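# About the Wukthorpe Family and Industrial History Society

The Wukthorpe Family and Industrial History Society collects, preserves and shares the records of the families who lived and worked in the mill and quarry settlements of the Wukthorpe valley. The Society is an independent nonprofit organization. It is governed by a board of directors elected by the membership and is supported by dues, research fees and the sale of publications.

Membership is open to any person with an interest in the valley, whether or not that person has family connections there.

## Origins of the Society

The Society grew out of a reading group that met on winter evenings in the basement of the Methodist church on Depot Street. Its members had begun to compare family Bibles, pay envelopes and funeral cards, and found that many of the same surnames appeared in each other's papers. Sombat Intarasuk, a retired surveyor whose wife's family had come to the valley to work in the stone sheds, drew the first map of company housing from those papers and from the recollections of former tenants. That map, corrected many times, is still used in our reading room today.

The group adopted bylaws and elected officers the following February. Its first publication was a typed list of burials in the Upper Cemetery, which had suffered from flooding and from the loss of the sexton's book. The list ran to 13 pages and sold out before Memorial Day.
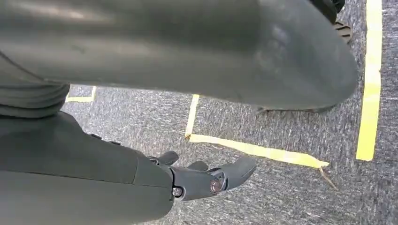 In its early years the Society gave most of its attention to the quarry families, whose records were the most scattered. The company that operated the lower quarry kept its payroll by number and seldom by full name, and the clerks spelled immigrant surnames as they heard them. Members worked through the surviving ledgers line by line, matching payroll numbers to the census, to church registers and to the accounts of the company store. The resulting index contains 3,000 names and remains the Society's principal reference work. Corrections from descendants are received throughout the year and are entered after review by the records editor.

## Collections

The Society's holdings are kept in the former Vida Hotel, a brick building facing the old rail depot. They include:

- Payroll and store ledgers from the lower quarry and the Meneo Woolen Mill
- Family papers, letters and scrapbooks donated by residents and former residents
- School registers from the one-room schools at Pine Fork and Hatch Hollow
- Cemetery transcriptions, with plot maps where these are available
- Recorded interviews with former employees and members of their families
- Lodge minutes, band programs and church anniversary booklets

Original items do not circulate. Copies of most materials may be requested by mail, and readers are welcome to take notes in pencil at the reading room tables. The interview recordings may be heard by appointment. A small number remain closed at the request of the families concerned, and the Society honors the terms under which each recording was given.

The Meneo Woolen Mill papers came to us in poor order. They had been moved between three attics after the mill closed, and the wage books for several years are missing. Any reader who knows the whereabouts of a wage book, a time book or a foreman's diary from the mill is asked to write to the archivist. The Society will gladly copy such an item and return the original to its owner.

## Research Services

Requests for family research are accepted from members and nonmembers. A request should state the full name of the person sought, any known dates, and the names of parents, spouse or children. Please tell us what you have already found and where you found it. Replies are normally sent within 60 days, although questions that depend on the unindexed store accounts may take longer.

The Society does not certify lineage for legal purposes and cannot provide copies of birth, marriage or death certificates. These must be obtained from the county clerk. 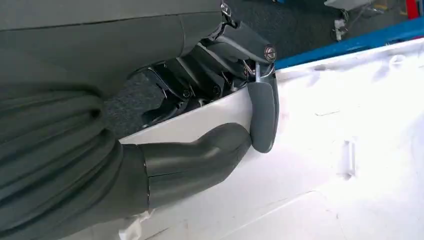

*Photo: Mimport*

## Publications and Programs

The Society issues a quarterly bulletin containing family sketches, transcribed letters, queries and notices of reunions. As of January 2021, the bulletin has reached issue number 99. Back issues are available in print while supplies last, and an index to surnames is supplied without charge to new members.

Family sketches are welcome from any reader. The editor prefers accounts that name their sources, including the names of relatives who supplied information by word of mouth. Contributors should not be discouraged by gaps in the record. Several of our most useful sketches began with a single photograph and a question from a grandchild.

Lectures are held in the spring and fall. Subjects have included the strike at the lower quarry, boarding house cooking, the mill band, and the naming of streets in the company rows. The annual walk through the Upper Cemetery follows the spring lecture.

## Board and Staff

**Yupin Chaimongkol**, President
**Fongchan Nakpan**, Vice President and Chair of Programs
**Britta Grube**, Archivist
**Jaruwan Klinhom**, Records Editor and Editor of the Bulletin
**Sombat Intarasuk**, Director Emeritus

## Contacting the Society

Letters should be addressed to the Archivist, Wukthorpe Family and Industrial History Society, Vida Hotel Building, Depot Street. Please include a stamped envelope if a written reply is desired. Donors of papers or photographs are asked to write before sending any original material, and to include a brief note of how the items came into the family.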